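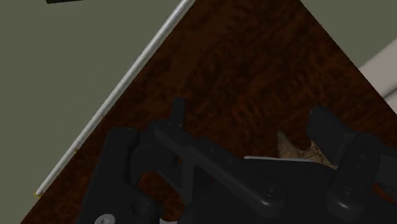
The Erwood is our rental projector for backyard movie nights and small film clubs, and we've grown awfully fond of it over the years! It throws a bright, steady picture up to 24 feet away, and it sits happily on any table you've got. Rentals come with 8 spare reels and a carrying case. Ask for Firouzeh Najafi at Fukex, who will gladly talk lenses with you all afternoon.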